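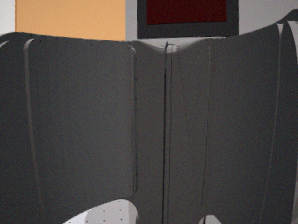 Two dark gray gripper fingers in a computer-rendered close-up.

Stulgate Police Department Announces Results of Impaired Driving Campaign

STULGATE – The Stulgate Police Department today released the results of its January impaired driving campaign, during which officers stopped 351 vehicles on city streets and on the county road between Stulgate and Nomport. Five drivers were arrested on suspicion of driving under the influence of alcohol or drugs.

The campaign was carried out jointly with the Nomport Police Department under a mutual aid agreement that the two cities renewed last fall. Patrols were assigned mainly to the late evening and early morning hours, with additional coverage near the Jalside exit, where residents had reported speeding and erratic driving.

Of the five drivers arrested, two were also found to be driving on suspended licenses. Two others were stopped within the same hour, shortly after 1:30 a.m., on Martinelli Avenue. All five cases have been referred to the county prosecutor's office. The persons arrested are presumed innocent unless proven guilty in court, and the department will not release their names while charging decisions are pending.

"Our officers spoke with a great many drivers during this campaign, and the large majority were sober, licensed and courteous," said Chief Ihor Kobzar. "We thank them for their patience. Those who choose to drive after drinking should expect to be stopped, and they should expect to be arrested."

Drivers who were not suspected of impairment were released after a brief conversation. Officers issued written warnings for equipment problems, including broken headlights and expired registration tags. A driver who receives an equipment warning has until the end of the following month to make the repair and present proof at the records counter.

Sergeant Saadet Kılıçarslan, who supervises the traffic unit, said the department will continue regular patrols on the Jalside corridor through the spring. "We heard from residents in that neighborhood, and we want them to know that the patrols remain in place," Kılıçarslan said.

The department reminds the public that impairment can result from prescription and over-the-counter medicine as well as from alcohol. Drivers should read warning labels and ask a pharmacist before getting behind the wheel. Anyone who sees a driver who may be impaired should call 911 and, if it is safe to do so, give the location, direction of travel and license plate number.

Media inquiries may be directed to Ese Danladi, Public Information Officer, Stulgate Police Department. Copies of arrest reports may be requested in writing through the records division.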